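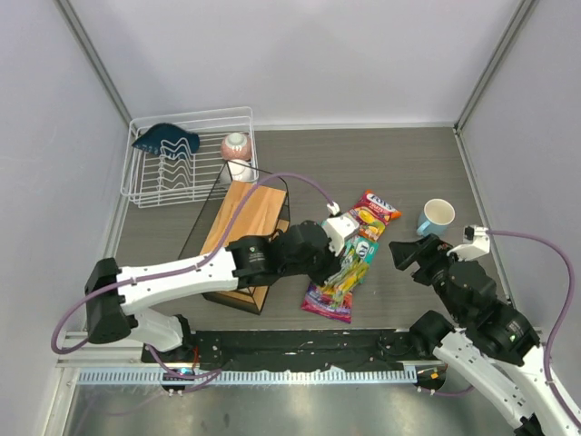

Stuneck Winter Ale – charity edition and the change of recipe

Beverley Kerslake
Posted March 29, 2020
Members will be aware that Whitelaw Brewery has confirmed a second run of the Stuneck Winter Ale for December. As before, a fixed sum from each case will go to the Plidum Fund, which supports the families of merchant seafarers. The first run sold 2,645 cases. I should be grateful for members' views on the new recipe, which replaces part of the pale malt with rye.

R_Ngata
I welcome the renewed support for the Fund. I am less certain about the rye. The original was a plain, well-made dark ale, and those who bought it for the cause came back for the taste.

Innes Leckie
I must disagree with Mr Ngata. The first run was rather thin, and a number of members said so at the time. Rye should give it more body. My concern is the price, as the brewery has not stated whether the donation per case will stay the same.

Beverley Kerslake
The notice I received says only that the terms are "under review". I have written to Whitelaw for clarification.

TSundqvist
May I ask whether the bottles will again be numbered? I hold number 113 and would like to request the same.

Majdi Hakim
Numbering was handled by Simum, the bottling firm, and their contract covered the first run only. I would not rely on it.
On the wider point, I do not think a charity beer should be altered between one year and the next. Buyers expect the beer they had before.

Innes Leckie
With respect, the label will state the change clearly. No buyer is being misled.

R_Ngata
The draft label mentions rye in the small print on the back. I would not call that clear.

Beverley Kerslake
Whitelaw has now replied. The donation per case is unchanged, and the limit remains two cases per household. They have given no answer on numbering. Comments on the label should be sent to the brewery directly – please quote the name of the beer in full.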